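Light wooden table, oil or water-based finish?
Posted by Maricel Catacutan

I want to recoat a pale table before November and keep the color. 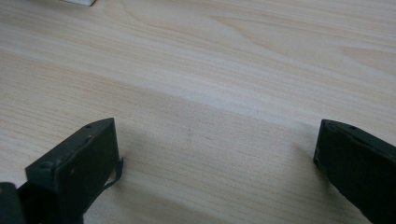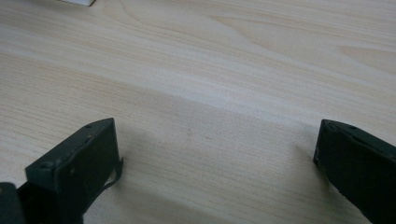

Pale grain, with the lighter band across the middle.

Poonam Vishwakarma
Water-based, matte. Oil ambers light wood. Sand with the grain, wipe off the dust, then apply thin coats. I put 4 on mine.

Mawuli Sowah
Oil is easier to patch. Test the underside first.

Nhàn Ninh
Agree with Poonam. Check if it's veneer before sanding.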